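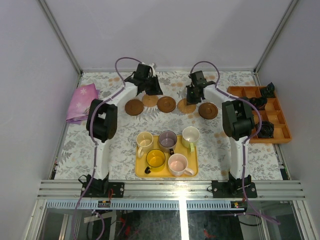
Section 6. Household Task Trials: Mugs and Coasters

This section covers set-up and scoring for the mug placement trial on the Laltach two-arm bench. Complete Section 5 (homing and joint limits) first. The trial shows whether the installed control policy can do one small kitchen chore without help. A passing score applies only to the items and the layout used. It does not qualify the bench for other chores or for use outside the enclosure.

6.1 Preparing the table

1. Switch the arms to HOLD. Wait for the status line to read IDLE.
2. Spread the table cloth and smooth it by hand from the back rail toward the front. Folds can tip a coaster.
3. Set five coasters in a row across the far half of the cloth, alternating dark and light. The row does not have to be straight.
4. Place the tray near the front center, between the arm bases.
5. Stand five mugs upright on the tray, three in the far row and two in the near row. Handles may point in any direction.
6. Leave the folded cloth at the left and the divided organizer box at the right. Both are part of the standard layout and must be present for a scored trial.

Note: Use empty mugs only. The policy supplied with Donard release 13 has not been tested with liquids.

CAUTION: Keep hands out of the enclosure when the arms are not in HOLD. The grippers do not sense skin contact.

6.2 Checking the cables

1. Confirm that the purple cable on each arm forms an open loop above the gripper and is not twisted.
2. Move each arm through its reach in MANUAL at 25 percent speed. The cable must not drag across the coasters or catch a mug handle.
3. Check that the connector below each base is fully seated.

6.3 Running the trial

1. Select TASK, then MUGS TO COASTERS.
2. Press START and close the log prompt.
3. Do not correct an item during the run. If a mug falls, press STOP and record the trial as failed.
4. When both arms return to rest, score each coaster separately. A mug counts if its whole base is on the coaster and it stands without support.

Note: Either arm may pick up any mug. A handoff between arms is allowed and is not scored.

6.4 Expected results

In acceptance testing at the Taheri workshop, 83 of 100 single-mug placements met the rule in 6.3. Most misses were at the two ends of the row. Mugs with handles turned toward a neighboring mug were the next most common cause.

A full five-mug run is harder, and one miss fails it. Of 48 full runs, 25 passed. At this rate the bench is not a substitute for a person setting a table. Results from woven and smooth coasters should be logged separately, as a woven coaster may shift when a mug is set down off center.

6.5 If the score is low

Mug tips on release: reduce the release height by one step and repeat.
Coaster moves with the gripper: raise the approach height. Check the finger pads for residue.
Arm stops over the row: see fault table, Section 9.

Revised 04/06/2019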